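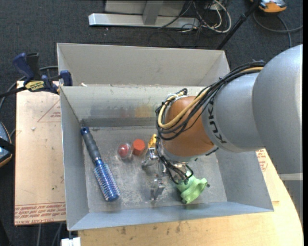
*Fig. 1. Round blue hairbrush in a gray metal bin.*

## Session 4: How a claim travels

Mon 15 June

Welcome back! Last week we looked at who pays for opinion shows. Today we follow a single claim from a local meeting to national television, and I think it's the most fun session of the course.

**The case.** In February the Kulevside school board voted on a new visitor sign-in rule. The meeting lasted 40 minutes and the vote took two. By the weekend a radio host had told listeners that parents were "banned from their own schools" - a phrase that appears nowhere in the minutes!

**Stages to look for**

1. The record (minutes, audio, the text of the rule)
2. The first retelling, in this case a post by a Brirkamel parent that got 826 shares
3. The clip, cut to 13 seconds
4. The panel segment, where guests react to the clip and hardly mention the rule

Mark where the *subject* of the sentence changes. In the minutes, "visitors" sign in. By stage 4 it's "they" who are shutting out "us." Watch for that switch, it's wonderful once you start hearing it.

**Terms:** framing, source laundering, reaction segment, false balance

**Reading:** Karagiannis, chapter 2, plus the Stenenov transcript (pages 1 to 20 are plenty, but do keep going if you get hooked).

**For next time:** Pick a claim you half believe and trace it back as far as you can. One page. Dead ends are welcome - write down where the trail stopped and what you tried.

Questions to me after class or by email.

Stavros Stamatopoulos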